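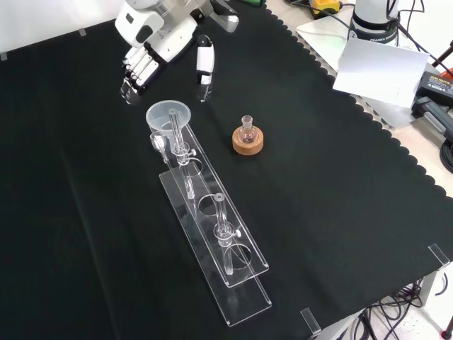
Home | Issues | Authors | Submit | Contact

3. How we asked people about their tea

I should say up front that I came to this study as a tea drinker first and a survey person second, so if section 3 reads a bit like a kitchen conversation, that's why! We wanted to know how long folks in Skallcombe let their tea steep, and whether what they tell you matches what they do at home (my own guess was no, and I lost a small bet over it).

We mailed a short form to 530 households in June, using the town's water billing list. People wrote down their usual steeping time, the kind of tea, and whether they covered the pot. Then 43 of them kept a kitchen diary for us, one line per cup, with a plain wind-up timer we mailed along with it. I really can't thank them enough, because some of those diaries are wonderful, full of notes about burnt toast and phone calls from sisters.

Figure 1. The paper form, the diary, and the order in which people got them.

We followed the Tseng scale for strength, which runs from pale to "spoon stands up," but we dropped the lowest step after the Grutitz pilot, where people kept mixing it up with plain hot water. Three of the diaries came back too stained to read (tea, of course) and we left those out of the timing tables but kept their comments.

One thing bugged me the whole way through. Folks who drink black tea with milk hardly ever think of steeping as a length of time. They go by color, and a lot of them said so in the margins. So for that group we added a color card, printed for us by Voresano, and asked them to circle the shade they like. The card results are in section 4, along with the covered-pot question.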